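Imdale Village Hall Users' Group

Minutes of the meeting held in the small hall, December, 7.30 pm

Present: Danai Petridis (chair), Miklós Bíró (minutes), Marina Kouris, Bjartur Vestergaard
Apologies: Melina Deligiannis

1. Minutes of the last meeting
Agreed and signed. Marina asked that item 4 be corrected to read "side gate" and not "side door". Done.

2. Matters arising
The key safe code has been changed and all regular hirers have the new one. The Fellham choir had been sent the old code twice and has now been sent the right one.

The dripping tap in the gents is still dripping. Bjartur has fitted a washer but thinks the seat is worn. He will ask Sovidari Plumbing for a price.

3. Heating
The boiler timer was found set to summer time and has been put right. Two groups have complained that the small hall is cold before 10 am. Danai proposed bringing the morning start forward by 30 minutes until the end of March. Marina was against this on grounds of cost and would like people to shut the inner doors first. After some discussion it was agreed to try the earlier start for one month and compare the meter readings. Miklós to read the meter.

4. Hire charges
The evening rate has been £11 an hour for three years. Bjartur suggested £12 — Danai felt this should wait until the floor has been done, as it is hard to ask for more while the boards by the stage are lifting. Left until the next meeting.

Charges for children's parties stay as they are. The deposit is to be £36, returned once the hall has been checked. Marina will change the wording on the form, which still mentions the old piano.

5. Floor
One quote received, from Zúñiga Flooring. It covers sanding and sealing but leaves out the boards by the stage. Danai will ask for a price that includes them and will try to get a second quote from a firm in Fellham. The hall would have to close for 8 days. The February half-term was thought the best time, provided the toddler group can use the school room.

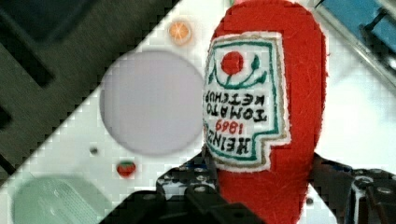 Toys and play equipment

6. Toddler group cupboard
Melina had sent a note. The soft toys and the play food, including the plush ketchup, are to be kept together on the lower shelf, and anything with small or loose parts should be taken out. She asks that other hirers do not stack chairs against the cupboard doors. Agreed, and Miklós will put up a notice.

The ride-on cars are taking up room in the passage, which has to be kept clear as a fire exit. Bjartur offered to put up hooks in the outside store.

7. Any other business
The noticeboard glass is cracked. Marina has taped it for now.

Bookings for the new year should go to Danai by email — the paper diary is no longer in use.

Next meeting in January, same time. Meeting closed at 8.50 pm.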